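Lockyer moon lander slips to October after valve fault

April 17, 2022

The Lockyer lander won't be going anywhere this spring. Dravix, the firm building it, put out a short notice this morning saying the launch has moved to October at the earliest, after a fuel valve stuck during a test at the Tavavmont site.

Not a big surprise to anyone who's been following. The launch window was tight to begin with and the team had already lost 16 days to bad weather and a late delivery of parts.

What we know so far. The valve is one of a set that feeds the main engine. It was told to close and stayed part open. The test was stopped by the ground crew, no one hurt, no damage to the lander itself as far as the company can tell. The valve has been taken out and sent back to Brandeck, who made it. 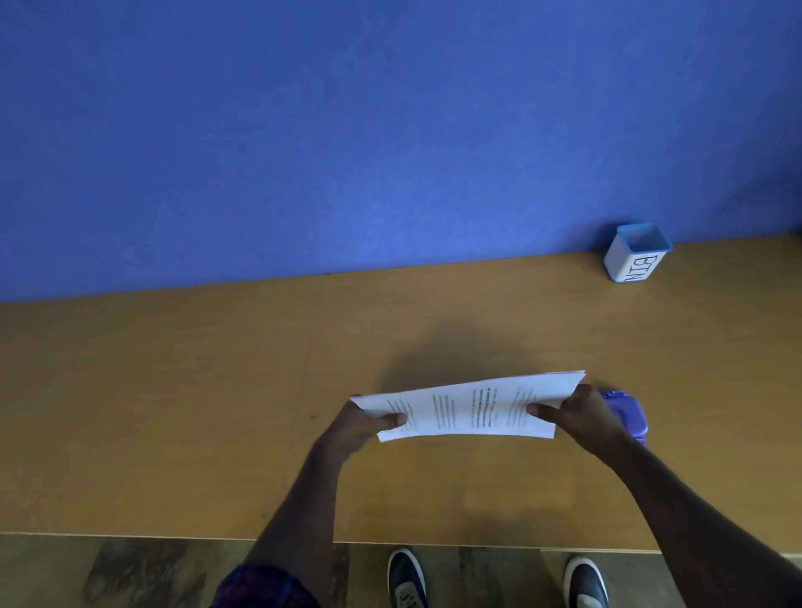
Why can't they just swap the valve and fly?
Every valve on the lander came from the same batch, so all of them have to be checked before any fuel goes back in. That work takes longer than the current launch window stays open.

Clem Pomare, who runs the Lockyer project, spoke to reporters on a call that lasted all of seven minutes. "I'd sooner be late than have it go wrong on the way down," Pomare said. "We get one go at landing. The engine has to shut off when we tell it to."

Asked if October was firm, Pomare said it was "the date we're working to" and left it there. Make of that what you will.

Lockyer is a small lander by most standards. No crew, no rover. It is meant to set down on flat ground near the Moon's south pole and work for one lunar day, measuring how the soil warms up and cools off and how much dust gets kicked about by the engine. The dust part is what other teams are keen to see, as anyone hoping to build up there will need to know how far it travels and what it does to equipment parked close by.

It carries 41 kilos of instruments, most of them from universities. Those teams now have a wait on there hands. One of the instruments has a battery that can't sit for long once charged, and will have to come off and go back on again nearer the time. The rest can stay put, Dravix says.

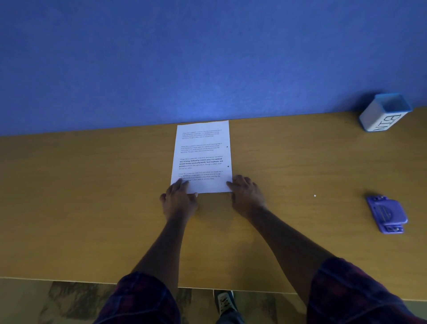 Money is the other question. The notice says the delay will be paid for out of funds already set aside, with no extra asked of the backers. It gives no figure. Pomare was asked twice on the call and said the accounts would be out in the usual way.

The rocket seat is safe, apparently. Dravix has an agreement to move to a later flight once without losing its place, and this uses it up. A second slip would mean going back into the queue.

As for the testing, the engine has been fired 61 times so far and the fault only showed on the last one. Brandeck has said it is looking at whether a seal swelled after sitting in fuel too long, but wouldn't be drawn further. A first report is due with Dravix in around a fortnight and the company says it will publish a summary.

The lander stays at Tavavmont for now, drained and under cover. Public tours of the site are off untill the checks are finished. Anyone holding a ticket should get an email about new dates.

More when we have it.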